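Subject: Re: [benchtops] bolting a spoilboard down to a perforated table

Hi all,

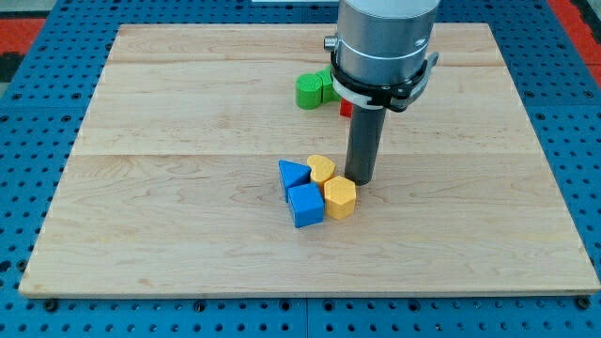
I went back and forth all of June on whether to glue up one wide board or just lay planks side by side, and I'm so glad I glued. The blue panels are great for clamping to (holes everywhere!) but they're miserable for anything small, and I was sick of fishing screws out from under the table. Now I've got a big pale flat thing to work on and I can pencil notes right on it.

Anyway, answering the question from last week before it scrolls off:

> I have the same perforated top and want to put wood over it, mostly
> for laying out small parts and the odd bit of drilling. Did you bolt
> yours or clamp it? And does it stay flat? Mine's in an unheated
> garage and the last piece I tried (pine, from the Atton bargain rack)
> cupped so badly I could rock it with one finger. Also wondering what
> you put on it for a finish, if anything. I don't want it slippery.

Bolted, near the corners. I tried clamps first and kept catching my sleeve on them, plus whichever edge I wanted to lean on was always the one with a clamp on it. The bolts are plain dark ones I had in a coffee can. Drill your holes in the wood a bit oversize, because the board is going to want to move across the grain and if you pin it tight it'll either cup or split on you. I went 2 mm over and put a washer under each head (on the first board, anyway, I ran out).

Flatness: mine isn't perfect. I check it with a straightedge when I remember, and there's a hair of daylight near one side that comes and goes with the weather. For laying out parts I don't care at all. If you're drilling to a depth you might. In a garage like yours I'd let the wood sit in there a couple of weeks before you glue anything, and flip it over now and then while it waits.

The planks came from Karagiannis, the yard out past the overpass, who had a stack of shorts for 35 dollars. They were asking 28 for a smaller stack but half of it was bark. Take the wavy grain if they've got it, it's prettier, although it does tear out if your plane iron is dull (ask me how I know). I gave up and sanded the worst spots, stopped at 100 grit, and it grips parts nicely. I wouldn't go finer if slippery is your worry.

Finish, I used one thin coat of Huvetti oil, wiped off hard after ten minutes. Smells like a salad for two days. Do the underside too! I skipped the underside on my first one and it curled like a potato chip.

One thing I'd do differently is the seams. I let them land wherever the plank widths put them, and now I've got one right where I like to scribe lines, so the pencil hops every time it crosses. Lay your planks out dry and shuffle them around before the glue comes out.

Has anybody tried threaded inserts in the wood, for hold-downs? I've got a bag of them and I'm a little scared to start drilling.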